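4.2 Handle shape and reported comfort

Respondents were asked which parts of a manual toothbrush they noticed while brushing. Most named the handle before the bristles.
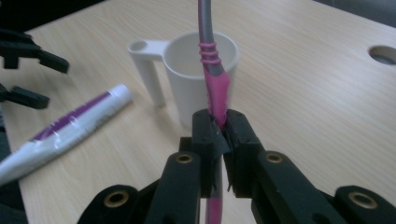
Figure 3. Toothbrush with a grey shaft, raised pink rings and a wider pink grip section.

Youssra Amrani, in a written reply to the first draft, argued that comfort scores tell us little about how long people brush, and that the two should be reported apart. We have followed this advice, and brushing times are now given in Section 4.3.

Of the 1,776 questionnaires sent out in Pravadov and Zatov, some 900 came back with the handle questions filled in. Older respondents tended to prefer a thicker grip, as Hamdy found in her earlier survey in Naciri. Ringed handles were rated well by those with stiff fingers, though a few complained that toothpaste collected between the rings. The 14 respondents who left the comfort scale blank were kept in the sample for the other items.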